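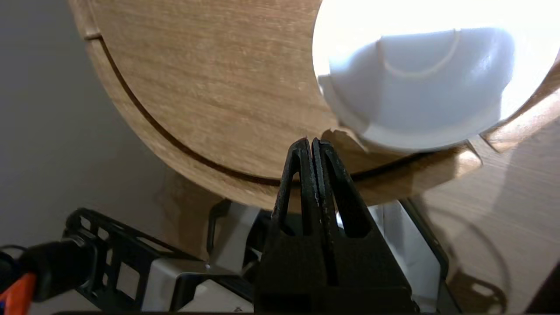 Light oak-colored wood with a dark groove following the curve of the rim.

The nightstand, also called a bedside table or night table, is a small piece of furniture kept next to a bed, where it holds the things a person may want during the night or first thing in the morning. It has been a faithful companion to sleepers for a very long time, and it has taken on a remarkable number of shapes along the way, from plain open stands to little chests of drawers and drum-shaped tables with storage inside.

Early nightstands in Europe were often closed cabinets, and there was a very practical reason for the door: before indoor plumbing became common, the cabinet was where the chamber pot lived. Many older pieces also had a marble top, which stood up well to spilled water and candle wax. Once bathrooms moved indoors the cupboard lost its original job, but people had grown fond of it by then, and it stayed on as a handy place for books, slippers, and medicine.

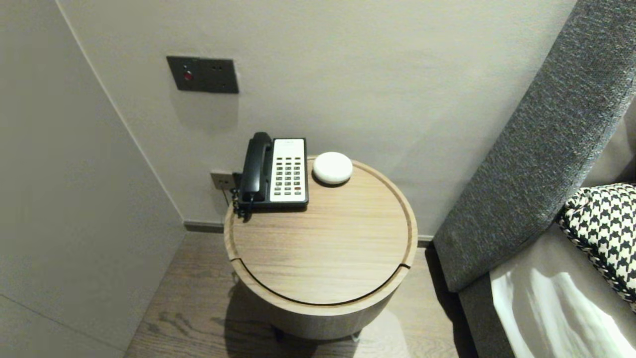
Katsuhiko Tsuji

Round nightstands are well liked in smaller bedrooms and in hotels, where a table without corners is kinder to knees and shins in the dark. A raised rim around the top helps keep pens, rings, and eyeglasses from rolling onto the floor. In hotels the nightstand has also long been the usual home of the room telephone, within easy reach of anyone wanting a wake-up call or a late sandwich.

Height matters more than most shoppers expect. A top that sits level with the mattress, or just a little above it, is generally the most comfortable to reach while lying down, and so the thick mattresses of recent decades have left a good many inherited nightstands looking rather short.

Nightstands are frequently sold in pairs, one for each side of the bed, although plenty of households happily mix two that don't match at all.

See also: Bedroom furniture; Chest of drawers; Drum table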